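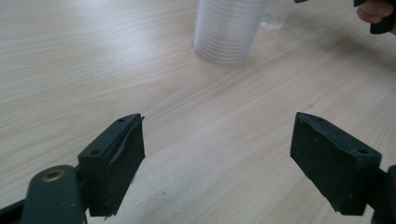 Raimo Hämäläinen

Home | News | Opinion | Events | Contact

Public Libraries Should Keep Their Evening Hours

The Kendach Public Library has proposed closing its three branches at five in the afternoon, beginning in July. The proposal is described as a modest adjustment to the schedule. For a large part of the town it would amount to the end of library service on working days, and the board should decline to adopt it.

The case for the change rests on door counts. According to the report presented to the board, the Pappas Street branch receives most of its visitors before three in the afternoon, and the hours after five account for a small share of the total. I do not dispute the count. I question whether it measures what the board wishes to know. A person who enters at eleven in the morning to return a book and leaves a few minutes later is recorded once. A student who arrives at half past five and studies until closing is also recorded once. A schedule built on this figure will always favor the short visit over the long one.

The report also says little about who comes in the evening. The library issued 622 new cards last year, and the application form asks each person when he or she expects to visit. The answers were collected and filed, and they do not appear in the report. Before any vote is taken, the board should ask for them. It may find that the evening hours serve people who have no other time to come: those who work standard shifts, parents who cannot leave small children until another adult is home, and students whose school library locks its doors at the last bell.

Supporters of the proposal point to the growth of digital lending. The Naleo catalog, which the library joined two years ago, allows cardholders to borrow over 2,000 titles without leaving home. This is a welcome service and it should be continued. It does not provide a quiet table, a printer, or a librarian who can help a person complete a benefits form. Many residents who rely on the evening hours do so precisely for these things, and a number of them do not have a dependable connection at home through which to use the catalog at all.

There is also the matter of cost. The report estimates that earlier closing would remove 30 staff hours a week from the payroll across the three branches. Much of the saving would be offset. The buildings must still be heated and insured, the collections must still be kept up, and the lease on the Pappas Street branch does not change with the hours posted on its door. A town that pays for a building and then locks it when most residents are free to use it has made poor use of its money.

I recognize that the budget must balance. If hours must be cut, the board has better choices. The branches could open later in the morning on two days each week, when the same door counts show light use in the first hour. Evening service could be rotated, so that one branch is always open until eight. The Zendness reading room, which holds 15 seats and is often reserved for private meetings, could be returned to general use, and this would allow the main floor to be staffed by fewer people after six. Each of these measures carries some inconvenience. They would spread it more fairly than the present plan does.

Finally, the board should consider how the decision is being made. The hearing on the proposal was set for two in the afternoon. Residents who depend on the evening hours were, for the most part, at work when they were invited to speak in favor of them. Written comments are being accepted, and I urge readers to send them, but a second hearing at a later hour is the proper remedy. It can be held in the library itself, after five.

Last updated: 6/28/20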